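Cookies help us remember your settings. Accept all | Manage choices

Measuring Out: a student project on rice, bowls and cups
Plallusden Kitchen Studies, end-of-term report

Our question was a small one. If a recipe says "a cup of rice", how much rice does a household end up with? We bought our rice from the Romolley shop in November, on the grounds that it was cheap and near the bus stop, and set up on a white table with a steel bowl and a clear plastic cup.

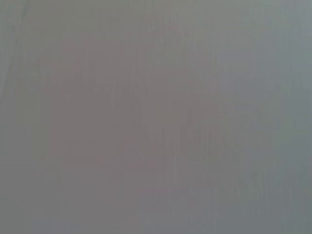
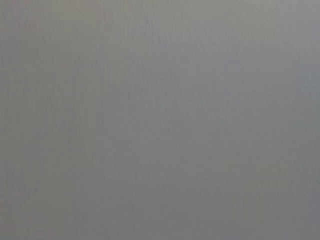
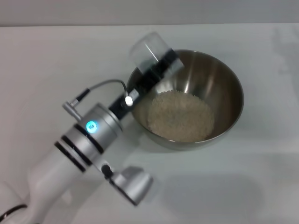 A bowl with a curved base is kind to the person scooping – the grains gather in the middle, as in the last picture – until the rice gets low, and then the cup skates over the steel and comes up with air. Skurine, the other group on our corridor, read a draft and objected that we should have used a flat-bottomed tub, that bowls are for mixing, and that our whole second section was therefore a report on the wrong container. We have kept the second section.

Method. We put 800 g of uncooked white rice in the bowl and scooped it out into a pan, weighing the pan after each cup. We did 2 rounds: one levelling the cup with a ruler, one trusting our eyes. The trusting round went badly. By the fifth cup there was rice in the ruler case.

Problems. The Shemweta scales switch themselves off if you think for too long. One reading came out as 1259 g, more than all the rice we owned, and we later found the pan had been weighed along with its lid. It has been left in the appendix as a warning.

If we did it again we would borrow the tub from Skurine, though we would not tell them why.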